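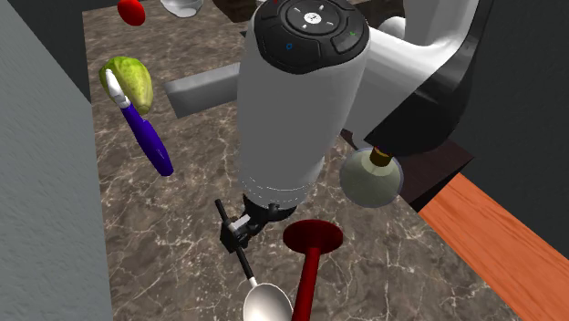
Saturday, December 28, 2019

Second full day with the Dosel trial and I've eaten nothing but leftover pie and crackers. The house is quiet, the dog is snoring on the pile of coats, and I have finally got the thing running smoothly enough to form an opinion, so I'm writing it down before I go back to work and have to put it in polite language for the Plorside people.

So, the story so far. Plorside wants us to pick a simulation package by the middle of next month. We've been limping along with our own homemade setup since September (gray boxes on a gray floor, a gripper that falls through the table if you breathe on it) and Spyros got tired of hearing me moan and asked Lazarević for a quote. They sell Dosel over here, plus the support plan, plus a "scene pack" of kitchens, which is the part I'm supposed to be judging. The full license is $3,000 a year for one seat. That's not crazy money for work but it made me swallow hard, and there's a trial that runs out on its own, so I took the laptop home for the holidays like the sad person I am.

Installing it ate most of yesterday morning. The download stalled, then it wanted a newer graphics driver, then the new driver made my second monitor go purple. I rolled it back, tried again, had a sandwich, tried a third time and it worked and I have no idea what was different. I wrote "installer: grumpy" in my notes. Spyros will want more than that, so for the record: it never says which driver it wants. It only says "newer."

Once it's up, though! The kitchens are lovely. You load one, drop in an arm, choose a gripper, press a button called Scatter and it throws groceries and utensils on the counter for you. I've spent most of today on the dark marble one because it's the one with the orange wood surface next to it, and I like looking at it. The veins in the stone are really nicely done. I zoomed in on the lettuce for a good long while, which was not a productive use of anybody's trial period. (I'm calling it lettuce. It might be a cabbage of some kind. It's green and ribbed and it would look fine in a grocery flyer.)

The arm model is good too. It's got the ring of buttons on the black cap and little icons on them and everything, and the joints bend the way I'd expect them to bend. I put the two-finger gripper on it because that's closest to what we have on the bench in Camenham. Getting it attached was one click. In our homemade version that took me a week and I cried in the parking lot, so, points to Dosel.

Now the complaints, and I've got plenty.

Scatter doesn't understand floors. Or counters, I guess. Things get dropped in from a bit above the surface and are supposed to settle, but if you hit pause early (or if the physics is set to Fast, and it's set to Fast out of the box) you get stuff hanging around in the air. I had a green glass bottle just floating over by the arm like it was waiting for a bus. When I switched to Careful the bottle came down and stood there like a good bottle, but then the whole program ran at the speed of a slideshow and my laptop fan started screaming so loud the dog left the room. There has to be a setting in between. If there is, it's not in the manual, and I did read the manual, all of the kitchen chapter anyway, in the bath.

Second thing, spoons. I don't know what they've got against spoons. The gripper model is perfectly happy with round things and boxy things and it hates anything thin. I lined the fingers up over a spoon handle, closed them slowly, and the spoon shot off the counter sideways like a bar of soap. Did it again, same thing. I went and turned the friction up in the object settings and it got better, and then I got a lift, a real lift, handle pinched in the fingers and the bowl swinging underneath, and I yelled so loud that my sister called up the stairs to ask if I was OK. After that I tried the long blue-handled utensil with the white head, which is fatter and much easier. I think it's a spatula or a brush. The object list calls it "utensil_c," thanks a lot.

And there's a tall red thing with a round flat top that I still can't name. I've been calling it the goblet. It doesn't have a helpful entry in the list either. I don't mind a mystery object, real kitchens are full of them (my mother's second drawer!), but if I'm going to write up results I'd like to be able to say what the arm was reaching for.

The batch tool is what Spyros cares about so I left it running over lunch. You tell it how many random counters you want and it makes them and tries a grasp on each one and keeps a log. It got through 1,084 before it fell over. No warning, no crash box, the window just went white and sat there. The log was still on the disk though, every line of it, and when I restarted it offered to pick up where it stopped, and it did! I'm giving it half credit for falling over and full credit for getting up again.

I skimmed the log this afternoon with a mug of tea. I'm not going to pretend I went through it properly. The lazy version is that it does well with the arm coming straight down and gets worse when the target is tucked behind the arm's own body, where the camera can't see much. That's the same problem we have on the real bench, so in a funny way it made me trust it more. A simulator where everything went right would be useless to us.

Oh, and the viewpoint. You get a choice of nine fixed camera positions in each kitchen and most of them are fine, but the overhead one I like best has the wrist right down the middle of everything. You can nudge it if you buy the scene editor. The scene editor is extra. Of course it's extra. I emailed the Lazarević help desk about it on the off chance and a person wrote back within the hour, during the holidays, very friendly, and said the trial could be switched over to include the editor if I sent them my key. I sent it. We'll see. That's honestly better service than I get from my phone company in any week of the year, and I should say so in the write-up, even if the editor turns out to be terrible.

Where I am tonight: I'd buy the one seat and skip the support plan, and I'd want them to fix Fast mode or at least stop making it the default. Four of us would have to share that seat and I can already picture the fights over Monday mornings. Spyros will say we should get two. Plorside will say we should get none and carry on with the gray boxes. I might send them a picture of the lettuce.

Still to do before I go back:

Try the batch tool with Careful physics overnight, with the laptop up on the cookie rack so it can breathe.
Find out if we can bring in our own objects. The page on their site says yes, the menu is grayed out.
Spoons again, with the padded fingertips.
Ask what happens to our scenes if we stop paying after a year.
Thank-you note to Aunt Jo for the gloves.

My sister wants the table back for the jigsaw, so the laptop is moving to the bedroom. I've started a batch on the marble kitchen and it says it'll be done by morning. The dog has come back and is lying on the power cord.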